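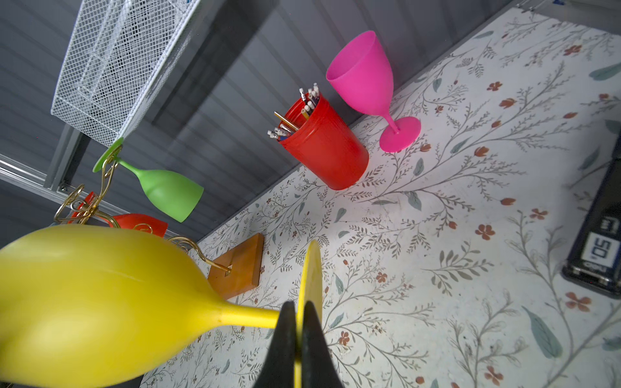 Our project began with an argument over a can of paint called Quiet Harbor, which was gray. Two of us thought it was blue. The third, Yanti, thought the name was doing all the work, and that if you printed "Quiet Harbor" on a can of mustard half the class would start seeing boats. This seemed testable, and the course requires a test, so we had a topic. What we wanted to know was how ordinary people name colors when left alone, and how far they can be pushed by a name somebody got paid to think up. Some colors give you very little to work with here. A yellow plastic wine glass is yellow, and most people will say so and go on with their day. The little flowers on the tabletop around it are another matter. We have heard orange, rust, brick, terracotta, "flowerpot," and, from a member of this group who will stay unnamed, "lasagna." The report is mostly about that second kind of color.

# Flowerpot, Brick, Lasagna: How People Name Colors and How Easily They Are Talked Out of It

Filipa Simões, Yanti Tarigan, Herman Pasaribu

Course project, Language in Everyday Life
October 19, 2019

## What we did

We made a paper form with six color patches on it. Each patch had a blank line beside it, and the instructions said: "Write the name of this color. There is no wrong answer." We later regretted the second sentence.

There were two versions. Form A had the patches and nothing else. Form B had the same patches in the same order, but under each one was a made-up paint name in small type, and the question was changed to "What would you call this color if you were describing it to a friend?" The names were Harvest Porch, Old Letter, Sleepy Fern, Dockside, Grandmother's Coat, and Number Nine. That last one was included to see what happens when a name gives you nothing at all.

We printed 300 forms, half of each version, and left them with a cup of pens at the Menon Library, at the laundromat on the same block, and in the hallway outside our own classroom. We got back 192 forms and almost none of the pens.

The patches were:

1. a dusty orange
2. an off-white with some yellow in it
3. a gray-green
4. a dark gray
5. a brownish red
6. a plain medium blue

We printed them all on one machine in one afternoon after learning that the two printers in the lab disagree about what orange is. Any reader planning a similar project should learn this before printing the first batch and not, as we did, after.

## Sorting the answers

Across both forms we collected 435 different color names. We counted two answers as the same name if they differed only in spelling, which meant ruling on "beige," "baige," and "bayge," and counted them as different if there was any word added. "Green," "light green," and "kind of a green" are therefore three names. Herman felt that "kind of a green" was a green with low self-esteem and belonged with the others. He was outvoted.

We then put each answer into one of four bins:

- **Basic.** Red, blue, gray, and so on, alone.
- **Basic plus.** A basic word with help: dark red, grayish green.
- **Borrowed.** The name of a thing: sage, brick, eggshell.
- **Other.** Everything that frightened us.

The Other bin includes "my dad's truck," "hospital," "no," and "the color of the folder you lose." We were fond of the Other bin and spent more time on it than the grade will reward.

## Results, form A

With no paint names to lean on, people mostly used Basic and Basic plus. Blue was blue. The dark gray was gray or dark gray, with a small rebel group holding out for charcoal. The off-white got the most Borrowed names, nearly all of them food or bone, and a reader with an empty stomach could get through cream, butter, vanilla, oatmeal, and rice before reaching anything you wouldn't eat.

The gray-green was where people began to spread out. Sage was common. So were olive, moss, army, and "dead grass." These are not the same color, and anyone who has cooked with sage and then stood next to an army truck could tell you so. But the patch sat somewhere among them, and people seemed to pick the nearest thing they had personally met.

Nothing else was as messy as the dusty orange. It drew more different names than any other patch, and it was the only one where people crossed out their first answer and wrote another. Several forms show three tries. One person wrote "orange," crossed it out, wrote "not orange," and turned in the form.

## Results, form B

We expected the paint names to push people around, and they did, but in a way we had not planned for.

Very few people copied our names. What they did was catch the habit. Once there was a Sleepy Fern on the page, they stopped writing "green" and started writing things like "tired olive" and "wet hill." The Borrowed and Other bins swelled up. Plain blue, which had been so well behaved on form A, became "Monday swim," "mailbox at night," and "corporate." Printed under that patch was our blank of a name, Number Nine, so the name itself could not have suggested any of this. It looks as though five silly names were enough to set the mood, and by the sixth patch people were writing their own catalog.

Some people went the other way and dug in. Next to Grandmother's Coat, one person had written "RED" in capitals and underlined it. We read this as resistance.

## A side trip into catalogs

To see what the professionals do, Filipa took the first 100 names in the Sondareo interior paint chart and ran them through the same bins. She found hardly any Basic names at all. The word "white" was allowed to appear, always with a chaperone. Weather was popular. So were porches, linens, and places near water where nothing is happening. There was no color named for anything fast.

She then tried the Huvow home fabrics booklet, which has a different problem. Paint is one color per can, but a printed fabric may have six or seven on it and gets only one name. Huvow solves this by naming the plant. If the plant is hard to identify, it names a town.

We think patterns deserve their own project. On a solid patch, people name what they see. On a pattern, they have to decide what counts as the color of the thing, and a bit of rust red on a pale background can win out over all that background just by being louder. We tried this informally on each other and got three answers from three people. One said "white with flowers," one said "teal and rust," and one said "busy."

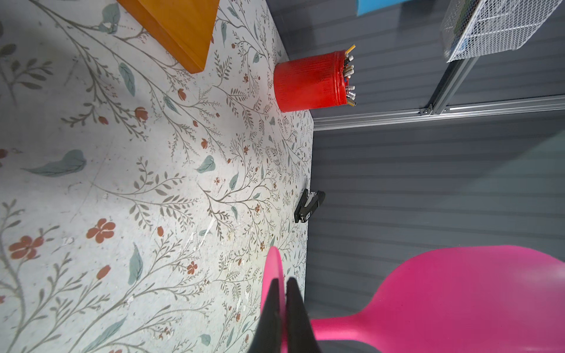 Sulastri Ong, reading our draft for the peer review round, thought we had this part backward. Her view was that people asked about a pattern don't go by the loudest color at all, they go by the one they would have to match if they were buying napkins. She also wanted to know why we kept saying "teal" as if it were settled, when in her family that color is called green and the subject is closed. We had no good reply to the second point. The first one is a better idea than most of ours, and it would be easy to test by asking one group "What color is this?" and another group "What would go with this?" and comparing the answers.

Her other comment was that "lasagna" is the wrong word unless we mean the edges. That has been noted.

## What is wrong with this study

Quite a bit.

The forms were filled out in three places with three kinds of light. The laundromat has tubes in the ceiling that turn everything a bit green, including the customers. We should have written on each form where it came from. We remembered this on the walk home with all of them shuffled into one bag.

We also changed two things at once. Form B had paint names on it, but it also asked a different question, with a friend in it. Maybe people get more colorful when they picture a friend. Laimutė Strazds, our instructor, warned us about this in September, in writing, and we would like it on record that we read the email.

People who stop to fill out a form about colors may be people who like colors. Someone who calls everything "brown" and feels fine about it probably walked past the pens, or took one.

Finally, we have no idea who might see colors differently from us for reasons of eyesight. We should have asked, and a form with a single extra line would have done it.

## What we would say anyway

People left alone use short, shared words where the color lets them. They reach for things when it doesn't, and the things come from kitchens, yards, and vehicles. A few fancy names on a page change how people write about every color on it, including ones where the name offers no help. We can't say from this whether they see anything differently. Yanti still believes in the mustard test and has priced a small can.

## Who did what

Filipa did the catalogs and the printing, both times. Herman did the sorting and maintains his position on "kind of a green." Yanti wrote the paint names and has asked us to mention that Old Letter was her favorite. All three of us carried forms around Nelov in a grocery bag.

The original Quiet Harbor can is in Herman's garage. We checked it again before handing this in, and the vote is still two to one, though one of the two has switched sides with the one.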